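Kavelen Repair Library - progress report to the Wevitz Fund
Period: through October
From: Parisa Salehi, program lead

Sorry this is short on polish, wanted it to reach you before the budget call.

Where we are
Tool lending desk open four evenings a week since the summer. 712 loans so far against a target of 700 for the whole period, so we passed it with a month to go. Drills and the two carpet cleaners account for most of it. The tile saw went out constantly in August, then came back with a cracked guard and has been off the shelf since. Replacement guard ordered, wrong one came, reordered.

Members: 99 households paid up. Slower than I told you in the spring. The sliding fee is part of it, people get to the income question on the form and stop. We've reworded it and moved it to page two. Sign-ups picked up after but I only have three weeks to go on and would not read much into it yet.

Repair evenings
Held 7 of the planned 8. The missed one was the heating failure in the Karkow Street building, we had no notice and had to turn people away at the door. Made it up partly by letting those folks book ahead for the next one.

What comes in is still lamps, toasters, coffee makers, a lot of zippers. More washing machine and dishwasher parts than we planned for. People pull the pump or the valve themselves and bring it in a bag. Our fixers can test most of these but we have very little to swap in when something is dead. See under parts.

Sewing table is the quiet success. Had two machines, now four, the two new ones came out of the equipment line and were under what we budgeted. Longest wait of the evening is usually there. Would like to run it as its own session in the winter if the room is free on another night.

Training
First group of new fixers finished the basic electrical safety course. Second group started late, the instructor's contract took forever on our end. They should finish before the holidays. I underestimated how long paperwork takes when the instructor bills through a company (Kazemi Training) instead of as a person. Have a template now.

Still no one trained on small engines. We keep saying no to mowers and leaf blowers. Not a disaster going into winter but it will be in April.

Parts and storage
Spare parts shelf was a mess and is now less of one. Everything usable goes in open trays by type, everything else goes to scrap. Old coffee cans are gone. The inventory spreadsheet is behind the shelf by quite a bit, I'd say treat it as a draft. Want to finish it before we ask stores for donated parts, otherwise we'll just get thier leftovers.

Money
Equipment line underspent, sewing machines as above. Rent on target. Training line will show over until the second group's invoice is split between this period and the next. Printing is over, that's the reworded form plus new flyers in Farsi and Spanish. Asking to move part of the equipment underspend to printing and to a second set of test meters. Can send the exact split seperately, didn't want to hold this up.

Problems / asks
- OK to shift funds between lines, as above
- Heating: landlord says repaired. If it goes again we need a backup room, any contacts at the school welcome
- Member survey not out yet. My fault. Draft is written, needs someone to cut it in half
- Insurance renewal went up, will bring figures to the call

Next period
Finish second training group. Winter sewing session. Survey out and back. Inventory caught up. Decide on small engines one way or the other.

Call me before 4 pm if anything needs fixing ahead of the meeting, evenings I'm on the desk and won't pick up.

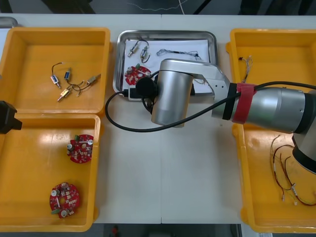 Solenoids in a yellow tray, with more trays on the table.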